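Zwei Hände, ein Regal: Greiferwechsel im Februar

Seit ein paar Wochen läuft bei mir der Vergleich zwischen der Mehrfingerhand von Castutano und dem einfachen Parallelgreifer von Wodov. Beide sollen das Gleiche tun: ein schwarzes Formteil vom gelben Regal nehmen, anheben und wieder abstellen.

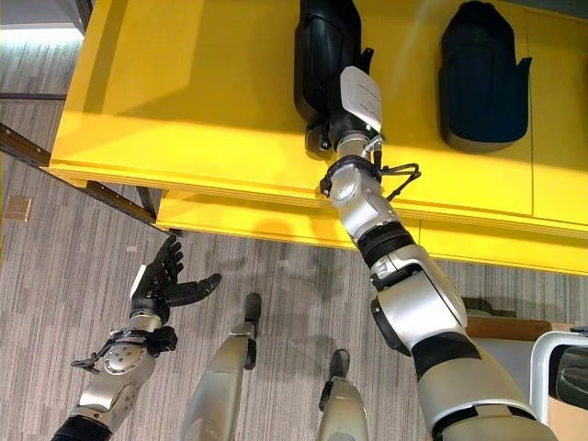

Aufbau

Der Roboter steht auf Teppich. Das war nicht geplant, der Raum hat eben Teppich, und für die Tests am Regal ist es egal. Die Oberkante des gelben Regals ist die Arbeitsfläche. Darauf stehen zwei schwarze Formteile von ähnlicher Gestalt, oben rund, unten schmaler, seitlich mit einer kleinen Lippe. Am einen hängt vorne ein weißer Papierzettel. Die Oberfläche ist matt und glatt.

Gesteuert wird alles über den Controller von Skirkside. Die Kamera sitzt am Kopf und schaut von schräg oben auf das Regal. Für jede Hand habe ich 40 Versuche angesetzt, immer mit derselben Startposition und derselben Geschwindigkeit. Die Greifpunkte habe ich pro Hand einmal von Hand eingelernt und danach nicht mehr angefasst.

Parallelgreifer

Von 40 Versuchen gingen 32 glatt durch. Bei den übrigen ist das Teil beim Anheben zur Seite gekippt, weil die Backen unten am schmalen Ende zu wenig Fläche finden. Mit mehr Kraft wird es etwas besser, dann drückt der Greifer das Teil aber beim Schließen ein Stück nach hinten. Gummierte Backen von Goodwin liegen hier, die probiere ich als Nächstes.

Gut gefällt mir das Tempo. Auf, zu, fertig. Die Ansteuerung besteht aus einem Wert für die Weite und einem für die Kraft, mehr ist da nicht einzustellen.

Mehrfingerhand

Hier habe ich deutlich länger gebraucht. Allein die Fingerstellung vor dem Zugreifen hat mich einen Nachmittag gekostet. Steht der Daumen zu weit innen, stößt er beim Anfahren an das Teil, steht er zu weit außen, schließen die anderen Finger zuerst und schieben es weg. Am Ende bin ich bei einer weit geöffneten Hand gelandet, die erst kurz vor dem Kontakt enger wird.

Danach lief es besser als beim Parallelgreifer, nur zwei Fehlversuche in der ganzen Reihe. Beide Male war das Teil nach dem Absetzen verdreht, heruntergefallen ist keines. Dafür dauert ein Durchgang spürbar länger, und die Hand wird nach einer Stunde warm. Ich habe dann Pausen eingelegt.

Kabel

Ein eigenes Thema. Eine Kabelschlaufe am Handgelenk, die frei herumhängt, schwingt bei jeder Bewegung mit und kommt gern an die Regalkante. Bei langsamen Fahrten stört das kaum. Bei 70 Prozent Geschwindigkeit ist sie mir einmal hängen geblieben, und der Arm ist mit einer Überlastmeldung stehen geblieben. Ich will die Leitung enger am Unterarm führen, muss aber am Gelenk genug Spiel lassen.

Kamera und Licht

Nachmittags fällt die Sonne in den Raum, dann liegen die Schatten der Arme quer über dem gelben Regal. Die Erkennung hat den Schatten zweimal für einen Teil des Objekts gehalten. Mit kürzerer Belichtung war das weg. Matt und schwarz auf Gelb ist ansonsten ein dankbarer Kontrast, bei einem grauen Regal hätte ich vermutlich mehr Ärger.

Für dieses Teil bleibt vorerst die Mehrfingerhand dran. Den Parallelgreifer teste ich mit den Gummibacken noch einmal, wieder 40 Durchgänge, gleiche Startposition. Die Werte trage ich hier nach.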